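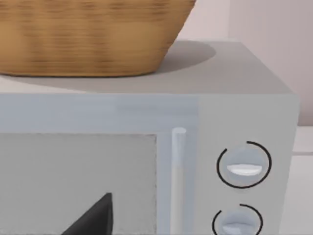
A woven basket on top of a microwave oven.

How Baskets Are Made

People have been making baskets for thousands of years. Baskets are older than most kinds of pottery, and they are still made by hand in many parts of the world. This page explains what baskets are made from and how a weaver puts one together.

What is a basket made of?

Most baskets begin as plants. Weavers use willow, rattan, grasses, rushes, palm leaves and thin strips of wood. The plant must bend without breaking. Many weavers soak their material in water before they start, which makes it soft enough to curve. When it dries, it becomes stiff again and holds its shape.

The word "wicker" can be confusing. Wicker is not the name of a plant. It is the name for a way of weaving, and a wicker basket may be made of willow, rattan or something else.

Stakes and weavers

A wicker basket has two main parts. The stakes are the stiff rods that stand up like the ribs of an umbrella. The weavers are the thinner, softer strands that go in front of one stake and behind the next. A person who makes baskets is also called a weaver, so read carefully!

The work starts at the bottom. The basket maker crosses several stakes and weaves around them to form the base. Then the stakes are bent upward and the sides begin to grow, row by row. If the stakes lean outward, the basket becomes wider at the top. At the end, the tips of the stakes are folded down and tucked in to make a border.

Where do the colors come from?

Willow with its bark left on may be brown, green or even purple. Willow with the bark removed is pale. If the rods are boiled before they are peeled, the bark stains them a warm tan. A basket maker can weave bands of different colors by changing strands – no paint is needed.

Baskets in our collection

The Enriquez Study Room holds 1173 baskets. The oldest label in the collection was written in April 1602 and was once tied to an egg basket. Visitors may borrow a practice kit with 5 stakes and a bundle of soft cane.

Words to know

Base: the bottom of a basket
Border: the finished edge at the top
Cane: long, thin strips cut from rattan
Stake: a stiff rod that supports the side

Text by Consolacion Belmonte, Enriquez Study Room
Last reviewed: 2020-12-05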